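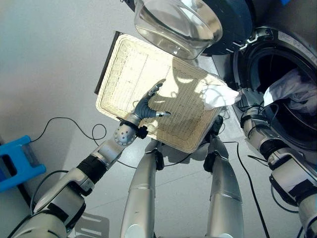 Figure 3. Shallow woven tray at the open door of a front-loading washing machine, with white laundry in the drum.

3.2 Trays and baskets at the machine

We were delighted by how much the choice of container shaped the whole chore. Of the 40 households in the Skindton sample, 15 kept a flat tray near the washer, and these homes gave us some of our richest notes! A tray can be tilted and brought right up to the drum (Figure 3), so the distance a cloth has to travel is very short. Deep baskets nearly always stayed on the floor, and people bent down to them again and again.

Small whites were the most interesting case. Napkins and face cloths often ended up hanging over a tray's low rim, and Whitlock's coding scheme, first built for the Amini kitchen study, had no label for this. We added one, "rim rest," and went back through all 493 logged transfers with it. It came up in more than 30 of them, a lovely surprise for such a small thing. Ruggiero's interviews suggest that many people like having one piece within easy reach, and we return to this in Section 4.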